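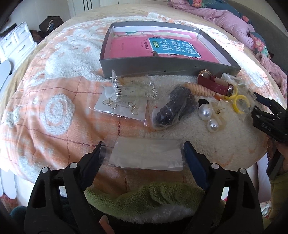 손목 카메라 영상에서 투명 포장 물체 분할하기: 깊이 없이 시작하는 파이프라인

투명 비닐 봉투는 인식 쪽 사람들에게 정말 재미있는 문제입니다! 깊이 센서는 봉투를 그냥 통과해 버리고, 주름에 맺힌 반사광은 프레임마다 자리를 옮기고, 안에 든 물건의 윤곽이 봉투의 윤곽보다 훨씬 강하게 잡히거든요. 이번 글에서는 손에 쥐는 그리퍼로 모은 정리 작업 영상을 가지고 봉투 마스크를 뽑고, 거기서 파지 후보까지 만드는 과정을 따라가 봅니다. 도구는 Tunduveo(마스크 추적)와 Furtună(파지 후보 생성) 두 가지만 씁니다.

작성일: 2022-03-10

준비물

Python 3.8 이상, 8GB 이상의 GPU 메모리, 그리고 Oddale 형식으로 정리된 영상 폴더가 필요합니다. Oddale은 에피소드마다 폴더 하나를 두고 그 안에 영상, 그리퍼 벌림 폭, 카메라 자세를 나란히 저장하는 단순한 구조예요. 제가 쓴 묶음은 에피소드 170개이고, 뽑아낸 키프레임은 3,102장입니다.

1단계. 키프레임 고르기

모든 프레임에 마스크를 그릴 필요는 없습니다. 벌림 폭이 줄어들기 시작하는 시점을 찾아서 그 직전 구간만 남기세요.

tunduveo extract --signal width --before 1.5 --out keyframes/

양손 작업이라면 좌우 신호를 따로 읽어야 합니다. 처음에 저는 두 값을 평균 냈다가 한쪽 손만 움직이는 구간을 통째로 놓쳤어요.

2단계. 그리퍼 가리기

손가락 부분은 카메라에 대해 거의 고정되어 있으니 마스크를 손으로 한 번 그려 두면 계속 쓸 수 있습니다. 다만 벌림 폭에 따라 위치가 바뀌므로 완전히 벌린 상태와 닫은 상태 두 장을 그리고 그 사이를 보간합니다. 반대쪽 그리퍼는 이 방법으로 안 가려집니다. 별도 클래스로 라벨을 붙여 주세요.

3단계. 봉투와 내용물을 따로 라벨링

제일 중요한 단계! 봉투 안의 카드나 장신구만 칠하면 모델은 봉투 가장자리를 배경으로 배웁니다. 그런데 그리퍼가 먼저 닿는 곳은 바로 그 가장자리잖아요. 그래서 라벨을 두 층으로 나눕니다.

package: 비닐의 바깥 윤곽 전체
content: 안에 든 물건

무늬가 있는 이불이나 털이 긴 천 위에서는 윤곽이 헷갈리기 쉬운데, 앞뒤 프레임을 번갈아 넘겨 보면 반사광이 움직이면서 경계가 드러납니다. 저는 656장을 이렇게 칠했고, 나머지는 추적으로 채웠습니다.

4단계. 학습과 추적

tunduveo train --labels labels/ --classes package,content,gripper --steps 2000

2,000스텝이면 첫 결과를 보기에 충분합니다. 색상 증강은 약하게, 밝기와 국소 반사 증강은 세게 주세요. package 마스크가 content보다 작게 나오는 프레임이 있으면 추적이 안쪽으로 쪼그라든 것이니, 그 프레임을 다시 라벨링해서 넣습니다.

5단계. 파지 후보 만들기

Furtună에는 두 마스크를 모두 넘깁니다. package에서 content를 뺀 띠가 충분히 넓으면 그 부분을 집고, 좁으면 내용물째 집는 후보를 만듭니다.

furtuna propose --outer package --inner content --margin 6

margin 단위는 픽셀입니다. 납작한 카드 포장에는 6이 무난했고, 구슬처럼 울퉁불퉁한 내용물에는 더 크게 잡는 편이 나았어요.

자주 걸리는 문제

봉투끼리 겹쳐서 한 덩어리로 잡힐 때: 인스턴스 분리 옵션(--split)을 켜고, 겹친 프레임을 라벨에 더 넣습니다.

후보가 그리퍼 손가락 위에 찍힐 때: 2단계의 보간 마스크가 한 프레임 밀렸을 가능성이 큽니다. 벌림 폭과 영상의 타임스탬프부터 맞춰 보세요.

설정 파일은 Brekthorpe 저장소의 transparent 폴더에 올려 두었습니다. 다음 글에서는 같은 마스크로 겹친 봉투의 집는 순서를 정하는 플래너를 붙여 보겠습니다.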